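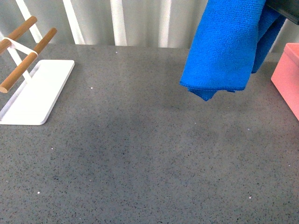 When should a company have its local office inspected if it wants to keep a public contract?
Before the 90-day notice period starts, and again once staff are working there full time. The first visit checks that the office exists and is safe to use, and the second checks that people are really running the business from it.

Local office inspection checklist, with my comments
Site: Clastik branch office, Prirnach
Checked for: Cemlow, contracts and compliance
Walked by: me, with Lutfa Fakir from Clastik
Visit: first of two

I've kept to the standard order so this can sit next to the other supplier files. Where I just wrote OK, it's OK and I had nothing to add. Everything else has a comment, and some of the comments got long, sorry Kyriaki!

1. Business registration on display and current
OK. Certificate is on the wall by the front door, company name spelled the same way as on the bid papers. The last supplier I visited had three different spellings, so I was pretty happy to see this.

2. Lease in the supplier's own name
OK with a note. The lease is with Psarras, who own the whole building, and it's signed by Clastik's local company and not by the parent. That's what the contract asks for. The note is that page four mentions a parking addendum and the addendum wasn't in the folder. Lutfa is asking Psarras for a copy.

3. Floor area matches the declaration
OK. Declared 1084 square feet, and the lease plan says 1084 square feet. I didn't measure it myself (my laser thing had a dead battery) but I paced out the main room and it looked right against the plan.

4. Main exit clear and opens from inside without a key
OK. Tried it twice.

5. Second exit clear and marked
Not passed. The door itself is fine and opens onto the back stairs, but there were boxes of brochures stacked on the landing, and the exit sign over it doesn't light up when you press the test button. Lutfa moved the boxes while I was standing there – thank you – but I need to see the sign fixed before I can change this line. A photo of it lit up will do, no need to wait for my second visit.

6. Fire extinguishers in date, mounted and reachable
OK for the one in the hallway. The one in the print room is in date too, only it's sitting on the floor behind the paper shredder. Please get it on a bracket. I've put this down as a minor.

7. Smoke alarms tested
OK. Building management tests them monthly and the log is kept downstairs at the Psarras desk. I read back through the entries and there's a gap in November. Their guy said the log book was being replaced then and the test was done and written on a loose sheet. He couldn't find the sheet. I'm not going to hold that against Clastik, but I do want a line from Psarras saying the test happened.

8. Electrical: no damaged cords, no chained power strips
Not passed. Under the long desk by the window there's a strip plugged into a strip plugged into a third strip, with a space heater at the far end. Please don't run the heater off that, not even for a cold morning. The rest of the office is tidy and the panel is labeled, in both languages, in very nice handwriting.

9. First aid kit stocked, named first aider
Half done. Good kit, sealed, in the cabinet under the coat hooks. The name on the poster is somebody who has moved back to the head office, so right now the branch doesn't have a first aider at all. Lutfa says two people are booked on a course. Send me the certificates when they come through.

10. Workstations suitable for the headcount declared
OK. Clastik declared 11 local staff and there's a proper desk and chair set up for each of them, with screens at a sensible height. I sat in one of the chairs longer than I needed to. We could use those at Cemlow, hint hint.

11. Evidence that local staff have authority to decide
This is the one everybody asks me about, and it isn't really a safety item, but it has been on our form ever since the local office rule came in and I think it belongs here. I asked to see signing limits for the branch manager. There's a letter from the parent company that gives her full authority on pricing and delivery for our contract, but hiring still has to go through head office. In my reading that's allowed. Kyriaki Deligiannis on our legal side should take a look before we say so in writing.

12. Records kept at the site
OK, mostly. Payroll and tax filings are in a locked cabinet, and I was shown the current year and the one before. Customs papers are held by their freight agent across town. The rule says records have to be available at the site within one working day, and Lutfa called the agent while I was there and they said they could do it the same afternoon. I didn't make them prove it, although I might next time.

13. Visitor sign-in and emergency contacts
Minor. The sign-in book is used and I was asked to sign it on the way in, before I'd even said hello. The emergency contact sheet by the phone has the old building manager's number. I dialed it and got a dentist. Very friendly, but he can't shut off the water.

Result
Conditional pass. Items 5 and 8 have to be closed before the 90 days begin to count. Items 6, 9 and 13 need to be closed by the second visit. Items 2 and 7 are waiting on Psarras, and I'll chase them myself if nothing turns up.

A few general comments
I've now done a fair number of these visits and the offices come in all kinds. You get some that are a brass plate and a mailbox, and you know it the minute you walk in. Prirnach isn't like that. Phones were ringing, there was an argument going on about a late container, and somebody had taped a lunch rota to the fridge. I can't score any of that, but I'm allowed to write it down!

Lutfa asked me whether a shared conference room counts toward the declared floor area. It doesn't, and it wasn't in their number, so we're fine. She also asked if the second visit could start after 10 a.m., as their shipping calls are all first thing. Fine by me.

Follow-up
Exit sign photo: Lutfa to me
Power strips and heater: Lutfa to me, photo is fine
Parking addendum and alarm test note: Psarras to Lutfa, copy to me
Authority letter: me to Kyriaki
First aid certificates: at or before the second visit
Contact sheet: please just cross out the dentist today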